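Home Posts Tooling About Search

What the success rate leaves out

I have a new rule for demos and papers and for my own stack. When somebody tells me their policy picks and weighs bagged goods without help, I ask what code decided that a pick was over. Usually it's a threshold, sometimes a timeout, and in one case I won't go into, a person hitting the space bar.

We spent most of February swapping our old planner for Maltau, which advertises one learned policy from camera input to joint targets. I wanted to hate it and I only partly do. The arm motion is smoother than anything I ever got out of hand-tuned waypoints. It also picks odd approach angles, and when I ask why, there is no place to look. The old planner was ugly but it would at least tell me which constraint it had tripped over.
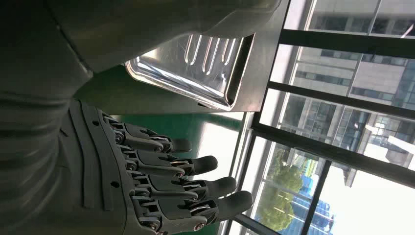 The wrist views were supposed to fix this. Flelen, our perception node, takes them along with the head camera and puts out one fused estimate of where the object is. Fine on a box. A bag has no fixed shape, so the estimate slides around every time the plastic folds, and the confidence number stays high the entire time. I logged 40 attempts and sorted them by confidence, and the sort told me nothing. A number that reads the same for a solid grasp and a handful of air is decoration.

There's also the plain matter of what a wrist view contains. Ours are full of fingers, and bright windows, and shine coming off every smooth surface. The auto-exposure goes hunting whenever the wrist rolls, and the tracker takes the brightness change for motion. I locked the exposure. Then the dark side of the view went to mush, so I unlocked it again and put a limit on how fast it can change, which is where it stands now.

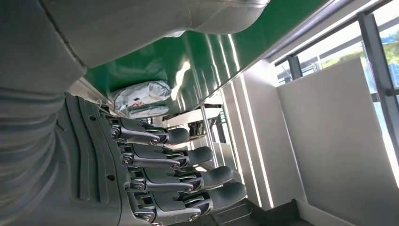

Trefor Cadwaladr thinks I'm being unfair to Flelen. His comment on my last post was that confidence was never meant to be read as grasp quality, that it only says the mask is stable from one update to the next, and that anybody gating a grasp on it deserves what they get. He's right about the definition. But the default config gates the grasp on it! I checked. It's on line 11 of the file they tell you to copy and leave alone.

So I took the gate out and wrote a dumb one. It compares commanded finger position with measured finger position after close. If the fingers got all the way to where they were told to go, there's nothing in the hand. A few lines of Python, no training. On the same log it disagreed with Flelen on 13 attempts, and I went back through the recordings for every one of those. The dumb check was wrong on 3 of them, all very thin packaging. I'll take that trade for now.

The other half is the scale. A scale ought to be the honest part of the setup, and mostly it is, except that our code was reading it whenever the policy said the place was finished. The policy says that early – sometimes while the fingers are still touching the bag. 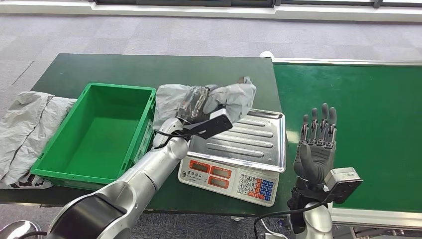 Just wait two seconds and read it then, a reader called Oner wrote, adding that every shop on earth gets by like this. Sure, and I did run it that way for a while. A fixed wait covers up the early signal without telling you how early it was, and then you change the hand speed and the wait is wrong again. I'd sooner poll until the reading settles and log how long that took. The settling time has been the most useful plot I've made all month, mainly for catching releases where a finger drags.

Which leaves the timestamps. The wrist cameras, the head camera and the arm controller each have their own idea of what time it is. Wei, the recorder we use, stamps messages on arrival and calls them synchronized. They are synchronized in the sense that they're in the same file. If you train on that, you're teaching the policy that the hand moves slightly before it moves, and I suspect some of Maltau's odd approach angles come from exactly there.

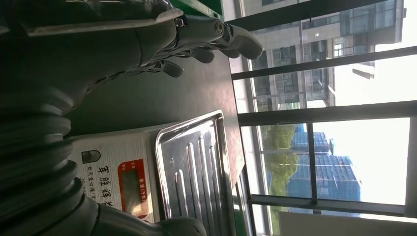

I can't prove it yet. The test is easy enough: restamp at the source, retrain, run the same set of objects with the same seeds, and compare the approach angles. The retrain is the expensive bit and I don't have the machine until next week. If the angles don't change, I'll say so and go back to blaming the policy.

Meanwhile the finger check and the settle logic are both in the repo, under tools. The settle code assumes the scale sends readings continuously. If yours only answers when asked, you'll have to change the loop.

Recent posts
Locked exposure, unlocked exposure
Reading the Maltau config so you don't have to
A planner that complains is a good planner
Why I still keep the waypoint code
Notes on replaying logs at the wrong speed

Older posts Newer posts Back to top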